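Come and teach a robot arm to tidy up: demonstrators wanted in Worncombe

Wuvier is looking for 20 people to help us gather examples for a learning system.

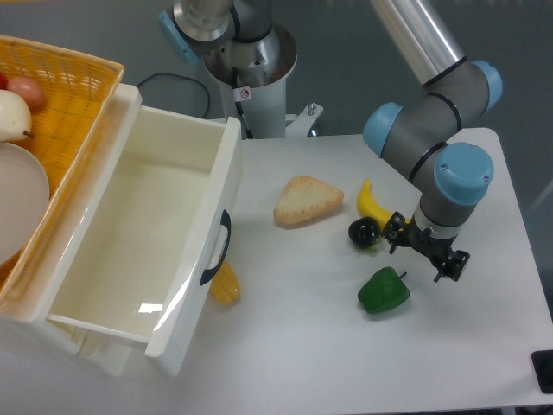

One of our table set-ups, drawer open and the arm over the fruit and veg.

Who we are

Wuvier is a small research group with a workshop on the upper floor of the Daly building in Worncombe. We work on one question, and we have been happily stuck on it for quite a while: how does a robot arm learn to do the ordinary handling jobs that people do without thinking? Picking up a pepper. Putting a slice of bread in a drawer and closing it again. Finding the handle when there's something lying in the way.

We don't write these movements out as a list of instructions. The system learns from examples, and the examples come from people who sit down, take hold of the controls and guide the arm through a job from start to finish. Every one of those goes is recorded – what the arm did, when the fingers opened and closed, what the camera saw – and joins a collection we call Gendenora.

Gendenora has reached 1,000 recorded goes, all of them made by the people who work here. We're very pleased with it, and we can also see what's wrong with it. Four of us did nearly all the demonstrating, and we have picked up one another's habits. We all come at the banana from the same side. We all open the drawer before doing anything else, even when there's no need to. A system that learns only from us will learn our little ways along with the useful part, so now we want another 1,000 goes from people who have never met the arm and will do things their own way.

That's where you come in!

What you would be doing

You would come to the workshop for sessions of 2 hours, on your own or at the same time as one other demonstrator at the second table. At the start of each session you get a stack of cards, and each card has a job on it in one plain sentence. A few from the present stack:

Put the bread in the drawer.
Put the green pepper in the drawer and shut it.
Move the banana away from whatever is next to it.
Take something round out of the basket and put it on the table.
Clear the table in any order you like.

You read the card, look at the table, and do the job through the arm. When you are finished you press the foot pedal, say in a few words how you think it went, and set the table up again for the next card. Setting up is part of the work and matters a good deal. We want the things in different places each time: touching, apart, on their sides, half hidden behind the drawer front, close to the edge. If you enjoy making a bit of a mess on purpose, you will be good at this.

The objects are kitchen things for the moment, mostly fruit and vegetable shapes, with the drawer and the basket to move them in and out of. They are more varied to handle than you'd expect. A pepper has lumps and hollows and can be held in several ways, a good few of them bad. A flat piece of bread leaves the fingers very little to close on. A smooth dark round thing can roll away as soon as you touch it, and then you have to decide whether to chase it or start again. (Chase it, please. The chasing is useful.)

Mistakes

Please don't worry about making them. A dropped pepper gets recorded the same as a perfect lift, and you mark it on the screen as a miss. We keep misses. We're especially fond of the ones where somebody fumbles, stops, thinks and puts it right, and at present we have far too few of those, as the staff have grown careful with age and practice.

The only goes we throw out are the ones where the recording itself has failed, and you are paid for those as well.

Slow is fine. Some of our best examples come from people who pause over the object for a while before going down to it. You will not be timed against anyone, and there is no target number of cards per session.

Who we would like to hear from

Anyone aged 18 or over. You don't need any experience with robots, computers or games. We would be very glad of cooks, knitters, gardeners, shelf-stackers, piano players, people who mend things, people who have never mended anything, and people who have packed lunches for years. Left-handers, please do apply. Every one of the first 1,000 goes was made by a right-handed person, and it shows.

You will need to be able to:

– sit or stand at a bench for up to 40 minutes at a stretch, with breaks whenever you want them
– use a hand controller with one hand (either will do) and press a pedal, or a table-top button if that suits you better
– read short sentences in English, or have them read out to you
– see the table well enough to tell the objects apart, with glasses or lenses if you wear them

If one of those is a difficulty, write to us before ruling yourself out. The bench goes up and down, and we have changed the controls for people before.

Training and safety

Your first session is all training, and paid at the full rate. One of us sits beside you throughout. You begin by moving the arm about over a bare table until it stops feeling odd, which takes most people less time than they fear. Then you try opening and closing the fingers, then picking up something easy, and then the drawer. Most people find the drawer the hardest part. The handle is curved, the arm has to pull in a fairly straight line, and you will probably tug the whole unit sideways at least once. We all did.

The arm runs at a reduced speed whenever a demonstrator has the controls. There is a stop button within reach of your seat and another by the door, and you may press either at any time without giving a reason. Hands stay off the table while the arm is live. To set up the next card you switch it to hold, wait for the green lamp, and then reach in. We are strict about this and will remind you often.

Please tie back long hair and leave scarves and dangling bracelets on the hooks. Closed shoes, please.

What we record and what we don't

We record the arm, the tabletop and your answers on the screen. The microphone is on only while you give your few words at the end of a card, and those are typed up and the sound deleted. The cameras are pointed at the table. If your hands or sleeves come into view during set-up, those parts are taken out before anything joins Gendenora.

Your examples are stored under a number, and your name is kept separately for payment. You can ask us to remove your goes from the collection up to the end of June. After that the collection will be fixed so that other groups can compare their results on the same set, and we will no longer be able to pick yours out.

You'll be given all this on paper to read at home before you sign anything.

Pay and hours

We pay by the session, at the same rate for everybody, and the amount is in the information sheet we send when you first write. Bus and train fares within the county are paid back on the day if you bring the ticket. Tea, coffee and a decent biscuit are provided.

We ask each person for at least six sessions, spread however you like. Mornings, afternoons and two evenings a week are available. A gap of a few days between sessions is a good thing, as people come back with different ideas about how to hold things.

This is casual work and won't lead to a permanent post, though two of the present team did first turn up here as demonstrators on an earlier project.

Getting here

The Daly building is a short walk from Worncombe station, past the swimming baths and left at the tyre shop. The lift works and goes right up to our floor. There are bike racks in the yard and two parking spaces, one of them kept for blue badge holders. The loos on our floor are step-free.

How to apply

Write to Subira Mrema, who runs the demonstration sessions, either through the contact form on this site or by leaving a letter for Wuvier at the Daly front desk. A few lines will do. We don't want a CV. Tell us:

– your name and the best way to reach you
– which hand you prefer
– which days and times suit you
– one job you do with your hands, at home or at work, and how you go about it

Do take a moment over the last one. Subira reads them all, and several of the cards in the present stack came out of answers to that question.

You are welcome to come and look round before deciding. Visits take 20 minutes, and you can have a go at the controls while you're here. Mention it when you write and we'll find a time.

We will reply to everyone. Places are filled as people apply, with a few held back so that we don't end up with a room full of people who are all free on the same afternoon. If we have more people than places we will keep your details for the next round, if you're happy for us to do so. That one is likely to have cups in it, and possibly a tea towel.

Posted 14 Nov 2019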